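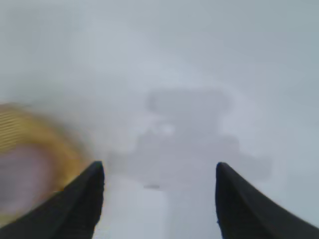

Jolevport's Night Ferry Is Coming Back This October

Hi, I'm Divina Lumanlan, and I run the Vuvach ferry line with my business partner, Vignesh Hegde. I've been waiting a long time to write this one — the late boat across the harbor is back!

Starting in October, the Joseph will leave the Jolevport landing at 9:15 p.m. and again at 11:40 p.m. We dropped the late crossings two winters ago when the old engine gave up, and I've heard about it at the grocery store ever since.
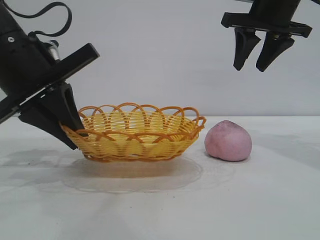

The new engine went in over the summer at the Ostirska yard, and our captain, Roswitha Ostermann, has been grinning for weeks. The crossing now takes 36 minutes, down from 43. We also put in new benches on the upper deck (the old ones were awful, I know).

What really got us moving was a petition started by Lakshmi Shetty, a nurse on the late shift across the water. She collected 3,064 signatures. Plenty of people wrote little notes next to their names, and I read every single one.

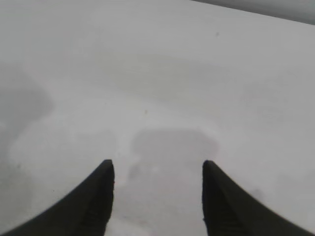

"I used to drive the long way home around the harbor, and I'm so ready to sit down with a cup of tea instead," Lakshmi told me.

Fares are the same as the daytime boat, and monthly passes work on both. Bikes ride free after 9 p.m. — just walk them on at the stern ramp.

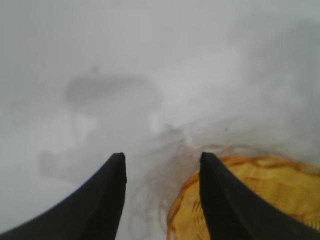 We did a trial night last month with 513 riders, and the snack bar ran out of soup before the second trip. Vignesh has promised a bigger pot.

Press questions can go to Vasanthi Amin at the Vuvach ticket office, open daily from 8 a.m. to 6 p.m.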